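Surprise birthday party (film and television)

A surprise birthday party is a stock event in popular films and soaps, and I've watched far more of them than is good for me. Someone's friends hide in a dark room, the lights go on, everybody shouts, and then (nearly always) something goes horribly wrong. I started this entry on the Drellent fan wiki after a long Sunday in front of the telly, so do add to it if I've missed your favourite!

Origins

I can't tell you which film did it first, and I'd be wary of anyone who says they can. Stage farces were already fond of people hiding behind curtains, so it probably drifted over from there.

Common versions

The plain version has the guest of honour walking in and crying happy tears, which is lovely but a bit dull. Writers much prefer the one where they walk in halfway through an argument, or kissing the wrong person. My own favourite is the wrong-house party, done best in the comedy serial Gresolard, where the guests spend 2 whole episodes hiding in a stranger's kitchen and end up eating the poor man's fruit.
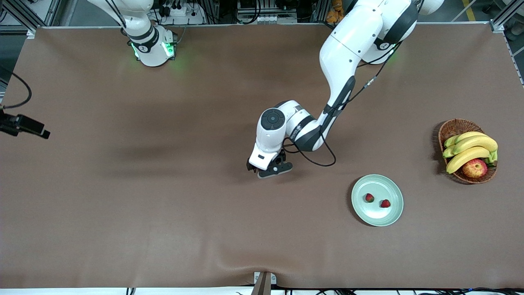
In soaps

Soaps can't leave it alone. Bensaid used a birthday for its January special three years running, and the last of those brought back a husband everyone thought had drowned – I screamed. The street set was packed with around 1,000 extras, which seems a lot for a birthday, but the character did own the harbour.

Reception

Fans are split. When Zunex, the film magazine I grew up with, ran a readers' list of the 10 most tired plots, the surprise party came fourth, just behind amnesia. I'd have put it lower, as I still jump when the lights go on.

See also

Secret twin
Wedding interrupted at the church door
Letter opened by the wrong person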